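An Afternoon at the Vitby Ground

I've been meaning to write up the Vitby open day since June and kept putting it off, so apologies if some of the details have gone a little soft. I'm pretty sure about the food.

The club opens the ground once a year before the new season, and you get to poke around most of the places you normally only see from row M. Gates were at ten. I got there at nearly eleven because the bus from the station goes the long way past the retail park, and by then the line for the locker room tour was already down the ramp and past the ticket windows. I joined it anyway. I had a coffee and it was sunny.

The ground dates from 1962 and parts of it still look it, which I say with love. The main stand has those narrow wooden seats that pinch you if you stand up too fast, and the tunnel is so low that our guide made all of us duck, including a kid who can't have been more than four feet tall. Then you come out by the halfway line and there's the grass, and I don't care how many games you've been to, it's different at that level. The pitch looks enormous! On TV it always seems like a player could just jog back and cover. From down there I'd need a packed lunch.

We weren't allowed on the grass itself, but there was a rope along the touchline and you could lean over and touch it if you were quick. I was quick. It's much shorter than I expected, almost like a carpet.
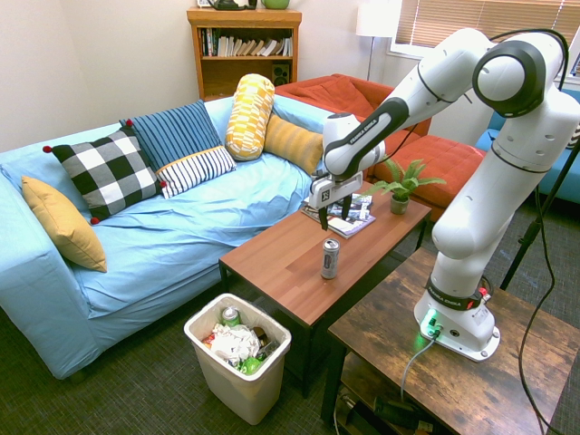 The locker room was smaller than I'd imagined too. Shirts were hung up for the day, and there's a whiteboard with a few arrows left on it that everybody took a photo of. One man in our group spent a long time trying to work out if it was a corner routine (his wife thought it was the fire exit plan). The showers were just showers.

After that you're free to wander. The sponsors had tents behind the north stand. Rikex, who are on the sleeves this year, had a speed gun set up so you could smash a ball into a net and get a reading, and I will not be sharing mine. Etier were doing the new away shirt, which is a sort of washed-out green that I hated on the website and then liked a lot in person - annoying, because I'd told everyone I wasn't buying it. I bought it. The lettering for the back was 6 dollars extra and the wait was long enough that I got mine plain.

Lunch was from the Li noodle truck, and if they could please be there on match days I would stop complaining about the pies. Get the one with the crispy onions. They'd run out by two.

The best part for me was the women's team training session on the side pitch in the afternoon. It was a proper session, with the coaches yelling and everything, and you could stand right behind the goal. One of the keepers made a save low to her left that got a round of applause from people holding ice creams. They finished with a 5-a-side game and then stayed to sign things. My old scarf now has 7 signatures on it, a couple of which I can even read.

What I'd change: more shade, and a second card reader in the club shop. The museum room was closed for painting, so that will have to wait until next year. If you go, bring a hat and do the locker room first, even with the line. I caught the ten past five bus home and it went the long way again.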